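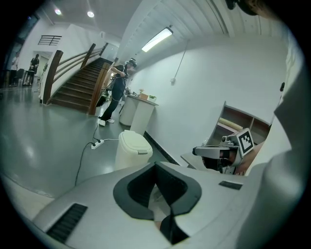
Whitfield, ground floor + stairs, walk-through for November. Started at the stairs as always. Dark brown treads, dark wood handrail with the tall posts, white balustrade wall under it. Gave every post a push, all firm. Bag or something dark on the floor near the stair base, in with cables. That whole corner needs to be clear, it's the way out from upstairs. Marked FAIL until moved.

STAIRS
Treads tight, no lifting - OK
Handrail fixings - OK, one screw cap missing near the top, cosmetic
Foot of stairs clear - FAIL, see above
Stair light switch, both ends - OK
Landing clear - OK

FLOOR
Surface - OK but shiny, overheads bounce right off it. Hard to spot a spill. Mat from Stekard still not here, chase
Cables - FAIL. Tape down or run along the wall. Asked last time too
Anybody in a headset stays well away from the bottom step. Put a line of tape down, 90 inches out

SHELVING
Light wood unit against white wall - OK, stands level
Wall bracket - only 2 screws in, takes 4. Fix
Rolled item on shelf - fine where it is, dont stack on top

EXITS / FIRE
Front door opens full - OK
Extinguisher tag - in date, ref 2119 in the Listari log
Exit sign over back door - flickers, new tube orderd from Ondby
Alarm test - not done, panel locked, need key

TO DO BEFORE RE-CHECK
Cables + stair base first
Then bracket
Mat whenever Stekard answers the phone
Re-check 4 pm, stairs and floor only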